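Notes on small-object demos with two hand-held grippers

I have put off writing this up since January, mostly because the notes were in three different files and two of them disagreed. What follows is the state of my procedure for recording demonstrations of small items going into and out of a box. It covers the hand-held side in detail and the remote-control side only where I compared the two.

Background

The task is dull on paper. There is an open box. There are small things: a watch, a bracelet or two, rings, bits and pieces. One or both grippers take things out or put things in. The policy is supposed to learn to do the same with two arms bolted to a bench.

I started with remote control, because that was the equipment I had. Leader arms on one side, follower arms on the other, me in a chair. For blocks and cups it was fine. For anything thinner than a finger it was slow, and the recordings were full of hovering. I would bring the fingers to the object, stop, look at it from the side, correct, stop again. A policy trained on that learns to hover too. I have 28 of those episodes left on disk and I don't use them for training anymore.

The change to hand-held grippers was Reiko Kudo's suggestion. She had been using a pair for kitchen work and lent me hers for a couple of weeks before I bought my own. The gain is that you feel contact through the handle. You know the fingers have touched the bottom of the box before any picture would tell you. The loss is that you can now do things the robot can't, and nothing in the tool stops you.

Setting up the box

I use a cardboard box with the top open. Height matters more than floor area. If the walls are too tall, the second gripper comes in at an angle the bench arms can't match, and the episode is useless at replay. If they are too short, people scoop objects against the wall and flip them over the edge, and that teaches a motion I don't want.

The inside should be plain. The outside can be anything. I had assumed the reverse for a while and spent an evening taping plain paper over the outside of one box, to no effect that I could measure. Contrast between the objects and the floor of the box is what counts. A black watch on brown card is easy enough in good light and gets hard near a wall, where the shadow and the strap run together.

Lay the watch open. A closed strap rolls when pinched, and then the episode turns into a chase. With the strap stretched out, you can pinch one section and lift, and the case hangs below the fingers. It swings. Wait for it to stop before moving sideways. The wait should be in the recording, so don't trim it.

Bracelets go down in a rough circle. Pinch one side of the loop from above with the fingers straddling the cord. Do not put one finger inside the loop and drag. It works by hand every time and it worked on the bench arms in 4 attempts out of 52.

Rings are the hardest item on the list. The pads are soft and a ring turns in them as soon as you load one side. I pinch across the band, lift slowly, and keep the jaw horizontal if the second gripper has to hold it while the first one works.

Using two grippers at once

Most of my bad episodes come from the two hands getting in each other's way. A person doing this with bare fingers crosses hands without thinking. With grippers you also have the housings to worry about, and they are much wider than the fingertips.

The rule I settled on is that one gripper owns the box and the other stays over the rim until it is needed. The waiting gripper can hold something. It should not drift. Tarek Bouzid, who recorded a good share of the data with me, tends to park his right hand just outside the wall and bring it across at the level of the rim, and his episodes replay better than mine.
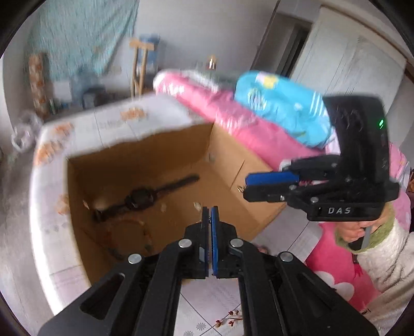
What goes wrong

Closing too early. When the fingers are nearly shut on the way down, there is no room to correct, and the tip pushes the object along the card. Open wider than you think is needed, go down, then close. On replay this one habit made more difference than any change I made to the training code.

Too much speed. Hand-held recording is quick and it is tempting to be proud of that. My bench arms have a velocity limit, and anything above it gets clipped. The clipped path cuts the corner, and the corner is usually the wall of the box. I now run a script called Grunis over each session. It flags episodes with tip speed above the limit, and I record those again the same day while the objects are still laid out.

Wrist angles. Your wrist will happily go to poses the arm can't reach. Same script, second check.

Regrasping without lifting. People fidget. They pinch, release slightly, pinch again. In the data this looks like a gripper that can't decide. If the first pinch is bad, open fully, raise the fingers, and start again. Keep the failed attempt in the episode if the recovery is clean. I label these separately and mix a small number in.

Losing track of the small pieces. Tiny items end up in corners and under the edge of larger ones. I used to stop and tidy between takes. Now I leave them where they land, as the bench setup has the same clutter and the policy needs to see it.

Session length

I cap a session at 60 episodes. The grippers are not heavy, but the load sits in the thumb and the base of the wrist, and after that many takes the closing motion gets lazy. It shows up in the jaw width plot as a slow last stage where the early takes have a clean edge. Tarek can go longer. I can't, and I threw away most of one afternoon finding that out.

Sleeves are fine if they stay behind the wrist. Check that nothing is touching the jaw linkage before you start.

Hand-held versus remote control, for this task only

I tried both on the same box with the same objects, using my older leader arms and the hand-held pair. I don't claim this carries over to other work.

Hand-held was faster per episode by a wide margin and had far less hovering. Contact was gentler. The paths were smoother but more of them were rejected at replay, for the wrist and speed reasons above.

Remote control had almost no rejected paths. Everything recorded was something the arm had already done, by definition. It was also tiring in a different way, and I was bad at judging depth near the floor of the box. Some of that is me. Reiko is better at it and thinks I keep the gain on the leader arms too low.

For the final set I used hand-held data throughout and then added a few remote-control corrections in the spots where the policy kept failing, mainly the far corners. That combination, which I have been calling Juteritz in my folder names, is the one running on the bench now. It handles the watch well. It is acceptable with bracelets. Rings are still poor.

Next

I want to try firmer pads for the rings, and a shallower box for comparison — same floor area, lower walls. I also need to redo the calibration between the two grippers. The offset between left and right has crept since the last time I checked it, and I haven't found out whether that is the mount or the way I set them down between takes.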